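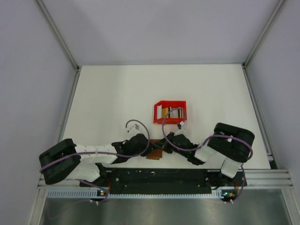
Is the card wallet ready to order for the Clondstead shop? It needs one more round of samples, and I would hold the money until we have them.

## Where the samples stand

Kahraman's quote is for 200 wallets at a total of 2339. That price assumes the sample goes into production as it is, and I don't think it should. Their cover letter calls the design "proven." I asked what that meant and got a brochure back.

The outside I have few complaints about. Brown leather, a tan border, light stitching that follows the edge. My doubts are about the inside.
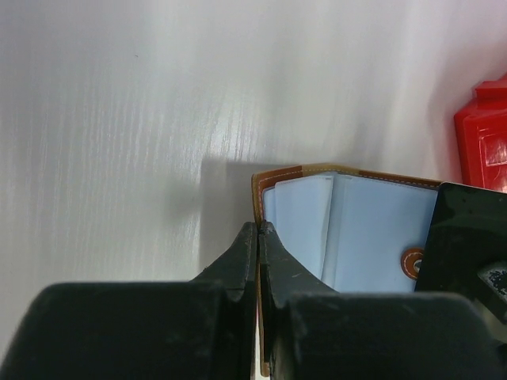 *121 words left in this report*

The light-blue sleeves look good against the brown when the wallet is open, and the shop staff liked them. Liking them is easy on day one. Pale sleeves show dirt, and we have no wear figures from Kahraman beyond a promise that they wipe clean.

Lerato Du Plessis has asked Radirach for a second quote with a darker sleeve. They say almost 76 percent of their customers pick the darker one - a sales figure, so I give it little weight.

## Spending

Nothing has been paid beyond the sample fee. Drostbridge wants a deposit to book the packing, and I have told them to wait.

## What I need from you

- Approval to pay for one darker sample
- A decision on whether the 200 can be split into two orders

If the answer to the second is no, please tell me before the end of March.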